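Progress report to the Ernell Fund
Project: Griso home-help arm, data and safety work
Prepared by Georges Obeidat, Putville workshop
January 21, 2024

Dear Maya,

Thank you for your patience with this one. I know you were expecting it before the holidays, and I know from your last note that what you most want to hear about is the stop we called in the middle of the recording period. I will get to it, and at some length I'm afraid, but let me first say where we stand overall, so that you don't read the rest with your heart in your mouth. No one was hurt, nothing was broken that we couldn't fix, and we are recording again.

When the fund took us on in August, we promised you 777 good demonstrations of ordinary living-room jobs, recorded with the hand-held grippers in real homes, and a first round of training on the Griso arm. As of today we have 460 that have passed review. That is fewer than I had hoped to report. We had more than that at one point and had to take some back out again, and that brings me to the trouble.

The first sign of it came from the arm and not from the people. We had trained an early version on the recordings from the Samonte apartments and were trying it on a very simple job: slide a coffee table drawer shut. The arm came in at a nice slow speed, lined itself up, and then in the last little stretch it lunged. It pushed the drawer home hard enough to shove the whole table backward, and the emergency stop was pressed straight away, as it should be. We tried it again with the speed limit turned well down, because I wanted to be sure we hadn't simply had a bad start-up, and we got the same lunge, only weaker. At that point I called a halt to everything, arm and recording both, and the halt lasted 7 working days.

I'll spare you most of the detective work, though I enjoyed telling it to my wife. We began with the arm itself and went through the joints, the brakes and the control software, and found them all in good order. Then we went back to the recordings, and there it was. In a good many of them the right gripper's position jumped. The recorded hand would be moving along smoothly and then, between one moment and the next, it would be somewhere else by the width of a thumb or more. The arm had learned those jumps just as faithfully as it had learned everything else, poor thing, and it was repeating them.

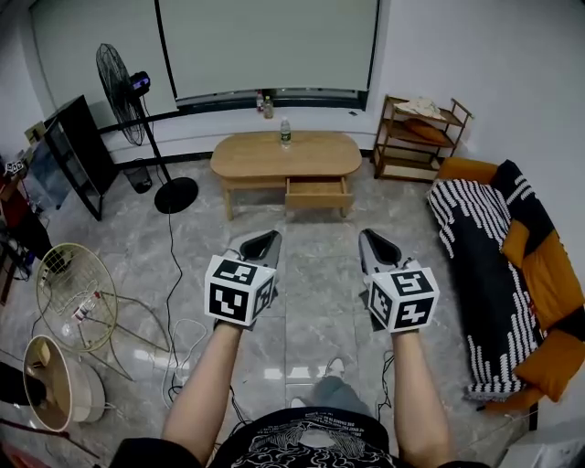 The jumps came from 2 separate causes, and it was the pair of them together that made the problem so slippery. The first was the marker cubes. We work out where each gripper is from the black-and-white patterns on the faces of its cube, and on the right gripper of one set the cube had worked a little loose on its mount. It would sit in one position for a while, then settle into another whenever the hand turned sharply. You could not tell by looking. You could only tell by holding the gripper still and giving the cube a firm wiggle, and I am sorry to say that a firm wiggle was not on our morning checklist.

The second was the cable. When the wearer leaned forward from a seat, the slack could get caught under a foot or a table leg, and the tug at the other end was enough to shift that loose cube. It also meant we had a person reaching out with both hands full and a cable caught somewhere below, and I liked that even less than the bad data. We had written our trip hazard rules with people walking around in mind. We had not thought nearly hard enough about people sitting down, and I take that one on myself.

So, what we have changed. Every cube is now fixed with a locking screw and a dab of thread glue, and the wiggle test is the first line on the checklist, with a box for initials. The gripper cables are to be clipped along the forearm and brought back behind the wearer. Household cords and loose things on the floor get moved out of reach of the feet before a session starts, with the household's permission of course. The review software now flags any recording in which a gripper moves faster than a hand reasonably could, and a flagged recording stays out of training until one of us has watched it through.

On the arm side, we have added a limit on sudden changes of speed that sits apart from anything the arm has learned. Even if bad recordings get past us again, the arm should refuse to act on them. We have run the drawer job many times with the limit in place and the cleaned-up recordings behind it, and so far it closes the drawer gently. I would like to see that in a second home before I call the matter closed.

On money, the halt cost us wages and very little else, and I am not asking for more. I am asking for a little more time on the recordings. You'll find the incident log and the revised checklist attached, and if you would like to come out to Putville and try the wiggle test for yourself, we would be delighted to have you. Just let me know a few days ahead so I can arrange for the arm to be set up.

With thanks and warm regards,
Georges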